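Can arms do chores yet?

zollilside_mo
Wiping tables, sorting screws - anyone got one doing real work? Still scrubbing pink marks off white tabletops by hand here, July will make a year.
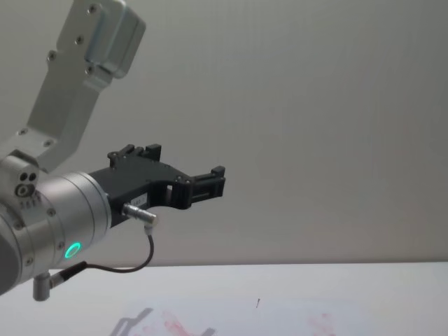
Quoted 1,000 for a used one, plus 600 for grippers. Tempted

higuchi20
Dont. Picking yes, scrubbing no. Rag slips every time

dirier
disagree, ours wipes fine. Slow tho
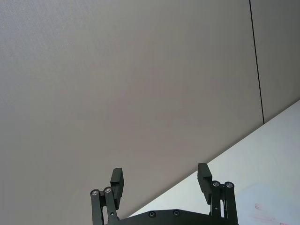

and it wont do corners, you finish those yourself

higuchi20
so thats a no then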